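4.2 Planning the equipment budget

Before the second year of the project we had to decide how the equipment money should be divided. The first year budget was prepared mostly from supplier catalogs, and it was wrong in several places. The arms themselves were priced correctly. What we did not plan well was everything that stands near the arms: tables, containers, grippers, spare fingers, and the hours of the technician who must change them. In this section we describe how the second plan was made, so that other small laboratories can use it or improve it.

We separated all purchases into three groups. The first group is capital equipment, which the university registers and keeps for 8 years. The second group is parts that wear, for example finger pads, cables and springs. The third group we call table goods. These are the cheap household objects that the robot has to handle, and the containers in which they are placed. In the first year the third group had no budget line at all, and the students paid for many of these things themselves and asked for the money back later. This made the accounting slow – one receipt from November was returned to us 3 times.

For each group we asked the same question: which task would stop if this item were missing? To answer it we went through the task list of the Cuvach workcell and wrote down the equipment that each task needs. Basket tasks were taken first, as they appear in the list more often than any other type. Such a task looks simple, but it needs a container with an open top, an object that a two-fingered gripper can hold, an arm with enough reach over the table, and a free surface beside the container. Figure 6 shows a black arm and its open gripper next to a storage basket with one cylindrical object inside.

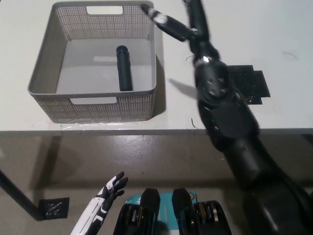 Figure 6. Basket task at the Cuvach workcell. Photo: Mircea Manole, Moldovan Laboratory, Cevville.

The basket in Figure 6 is a light gray plastic one with small holes in the walls and handle cutouts. Containers of this type cost very little, and we first wanted to buy only one for each workcell. During planning we changed this decision. If a container is broken and the shop no longer sells the same model, the new one will have a different rim height, and the earlier trials can't be compared with the later ones. We therefore put a full set of spare containers in the plan, bought at the same time and from the same shop. The same rule was used for the objects, with one addition. Black objects are kept in the set although they are more difficult for our vision software, and a budget for lighting was added to support them.

The choice of gripper took the most discussion. We compared an offer from Multo for a gripper with changeable fingers with the option of repairing our present grippers for one more year. The Multo offer was 2,335 dollars for each unit with the mounting plate. The repair option was 1,477 dollars for each unit, including parts and labor. On paper the repair is cheaper, but the price doesn't include the days when the workcell can't be used. We had no good record of these days from the first year, only the notes of the technician, and these were not complete. For this reason we did not try to calculate an exact cost of lost time. We chose to repair the grippers of the workcells with light use and to buy new ones where basket tasks are planned every day.

The floor space was also part of the plan, although it isn't a purchase. A table that is placed correctly for one arm may be too far for another, and moving it means that the calibration must be repeated. We advise to fix the table positions before the order is sent, and to measure the reach with a real container on the table. In the first year we measured to the table edge only, and two arms were ordered with a reach that was too short for the far wall of the container.

The final plan was sent to the department together with the task list. The reviewers asked mainly about the wear parts, for which we could give only an estimate. We now keep a written log of each replaced part – date, workcell, and task – and the next plan will be based on this log.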